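## 4. Placing the Unit and Catching the First Rinse

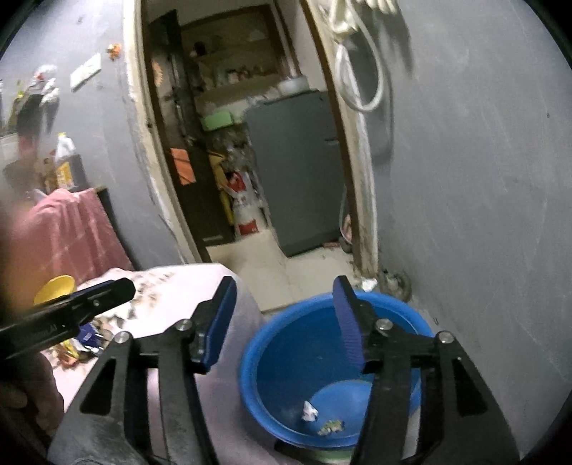
*Fig. 4-1. Round plastic basin with a wide rim, on the floor near the wall.*

Read this section before you connect the Bamine under-sink water filter to the supply. You will need the mounting bracket, the 2 short hoses from the parts bag, an adjustable wrench, a towel and a basin.

### 4.1 Mounting the bracket

1. Close the cold water valve under the sink. Open the faucet and let the line drain.
2. Hold the bracket against the side of the cabinet. Leave at least 8 cm of free space below it so the cartridge can be taken out later.
3. Mark the holes and drive in the screws. Stop when the bracket no longer moves.
4. Hang the filter head on the bracket with the arrow pointing toward the faucet.

**Note:** Cabinets with thin side walls need the backing plate (Lellelex kit, sold separately).

### 4.2 Connecting the hoses

1. Push the blue-ringed hose into the port marked IN until it clicks.
2. Push the other hose into the port marked OUT. Leave its far end loose for now.
3. Pull gently on both. A hose that slides out was not pushed in far enough.
4. Screw the free end of the IN hose onto the cold water valve. Tighten by hand, then a quarter turn with the wrench.

**Caution:** Do not use sealing tape on the push-in ports. It damages the O-ring and voids the warranty.

### 4.3 First rinse

1. Empty the basin and put the loose end of the OUT hose in it. Hold the hose or clamp it to the rim -- it will jump when the water arrives.
2. Open the valve slowly, half a turn at most.
3. Let the water run for 17 minutes. Close the valve each time the basin needs emptying.
4. Gray or cloudy water at the start is carbon dust from the cartridge. Do not drink it. It can go on garden beds.
5. Close the valve and connect the OUT hose to the faucet line.
6. Open the valve fully and check every joint with a dry paper towel.

If a joint drips, close the valve, take the hose out, trim the end square and push it in again. If it still drips, replace the hose (part no. 400).

**Caution:** Never connect the filter to the hot water line.

### 4.4 Setting the reminder

Hold the button on the filter head until the light blinks green. Write the installation date on the sticker inside the cabinet door. Replacement cartridges are listed in section 7.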